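right, thread on moving house with a sourdough starter, a cat and no van. typing this on the train so bear with me

1/ background for new people. I've left Flutcombe after 11 years and gone to Tullomthorpe, which is a long way north and has one shop. Smaller flat, bigger kitchen. Rent went down by enough that I stopped arguing with myself

2/ gave myself 5 weeks to pack. Used one of them. The other four went on "sorting", meaning sitting on the floor reading old birthday cards

3/ Books first. everyone says books first. what they leave out is the box size. Small boxes for books. SMALL. I filled a big one, taped it up lovely, wrote BOOKS on all four sides and then couldn't shift it an inch. Unpacked it again at midnight

4/ Lenni Seppälä came over on the Saturday and did the whole kitchen in an afternoon. tea towels between plates, plates on their edge like records, mugs stuffed with socks. Two breakages in the entire move and both were things I'd packed

5/ (Lenni if you're reading, I still have your tape gun. it's in a box. don't ask which)

6/ labelling. I'd written things like MISC and DESK BITS and, on one, just a question mark. What works better: room it's going TO, then the one thing in it you'll want soonest. "Kitchen – kettle". "Bedroom – phone charger". Everything else in there can be a surprise

7/ number the boxes as well and keep the list on your phone. I kept mine on paper. Paper went in a box

8/ Cost, as a few of you asked. Man with van from Peltonen, one load, a full day, plus fuel: £1,671. I know. It's the distance that does it. Two other quotes were higher and one never rang back. If you're only going across town ignore this number completley

9/ get the quote in writing with stairs on it. I'm on the third floor at this end and they'd have charged more if I hadn't said so up front. Also tell them about the parking. There's a permit bay outside and the council wanted three working days' notice

10/ right, the post. Redirect it EARLY. I did mine the day before and a bank card spent a fortnight sitting in my old hallway. The form wants proof of address for the old place so don't pack your bills. I packed my bills

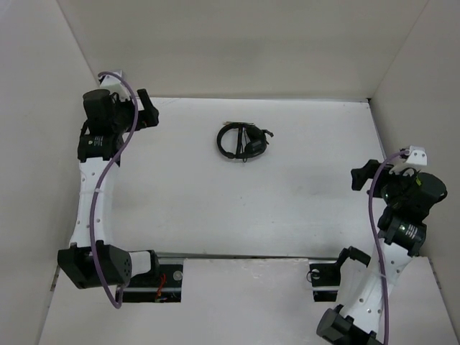 Do you have to be there when they read the meter?

Not usually, you read it yourself on the day you leave, take a photo with the numbers clear, and send that to the supplier. Do the same at the new place before you so much as put the kettle on. I did the electric and forgot the gas, then spent forty minutes on hold

11/ council tax is two separate jobs btw. Old council and new council don't talk to each other. The old one owed me money back and I'd never have known if I hadn't gone looking

12/ the cat. Jolus is nine and hates: the carrier, the car, other people's voices, change. Left the carrier open in the lounge for a fortnight with his blanket in it. he slept in it every night like an angel. On the morning itself he went under the bath

13/ there is a panel. he knows how to move the panel

14/ Got him out with tuna in the end. Kept him in one room at the new place for the first few days with his own unwashed bedding and a litter tray well away from the food. He came out on day four, walked round the whole flat shouting, then went to sleep on my coat

15/ update his microchip details!! takes five minutes online, and it's the thing everyone forgets. the new vet also wanted his old records so ring the old vet before you go

16/ sourdough starter went in a jar with the lid on loose, jar in a saucepan, saucepan between my feet. It rose. It rose quite a lot. Would now say feed it the night before and NOT the morning of. Train carriage smelled like a brewery by the second change

17/ first night box. pack it last, carry it yourself. Mine had: loo roll, bedding, kettle, teabags, a mug, scissors, cat food, a lightbulb. Should have had: milk, a tin opener, a towel. Dried myself on a pillowcase

18/ Bed before anything else. You'll want to do the kitchen. Don't, do the bed while you've still got arms

19/ things I was sure I needed and haven't opened: the box of cables, the fondue set, every single vase, a bag of other bags. Giving it till November and then it all goes to the charity shop in town

20/ things I threw out and miss every day: the ugly washing up bowl. The long shoe horn. the step stool, god, the step stool. The cupboards here are built for giants

21/ Impi Ojala asked how I'm finding the quiet. Bit strange. In Flutcombe I had the bus stop under the window and I could tell the time by it. Up here it's sheep and one man with a strimmer. slept badly for a week, then slept like a stone

22/ The neighbour downstairs brought a lemon drizzle on the second day and told me which bin is which, in that order. Bins are fortnightly, brown one's garden only, and they WILL leave it if there's a teabag in it

23/ someone asked if I'd do it again. ask me when I've found the tape gun

24/ ok this is my stop. will answer replies tonight. if you want the box list I've typed it up properly now so just shout and I'll post it

25/ sorry, numbering might of gone wrong somewhere, signal kept dropping in the tunnels

26/ no Dad the fondue set is not yours, you gave it to me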